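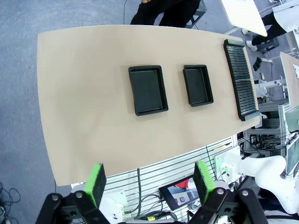
Progress report to the Leinonen fund, January
Prepared by Ildikó Sipos, Caddale Local History Society

**Summary**

The oral history project is on schedule except for transcription, which is four weeks behind. We have spent 3548 of the grant so far and do not expect to ask for more.

**Interviews**

We have recorded 26 interviews with people who worked at the Sundier mill or lived in the streets behind it. Kinga Tóth did most of them, usually in people's homes. Two people withdrew after their first session and their recordings have been deleted, as set out in the consent form. They are not included in the figure above.

The dye house is still poorly covered. Only one former worker has come forward, and he was there for less than a year. Botond Veres has written to the pensioners' club in Restier, where several families moved when the mill closed, and is waiting for a reply.

**Transcription**

Dezső Virág left us in the autumn to take a full-time job. Ingegerd Strömberg has taken over, working two mornings a week. She is slower with the older recordings, where the dialect is strong and there is often a radio on in the background. Nine transcripts have been checked by the speakers and signed off. Corrections were mostly to the names of streets and foremen.

**Spending**

- Recorder, microphones and cards: 1000
- Transcription: 1548
- Travel and room hire: 1000

The 3000 set aside for the printed booklet has not been touched. One printer has quoted and we would like a second price before we commit.

**Next quarter**

- Finish the remaining transcripts
- Record at least three people from the dye house, if Restier answers
- Agree the booklet's length and choose extracts

We would like to move the booklet deadline back by one month. Please let us know if you need a separate letter for this.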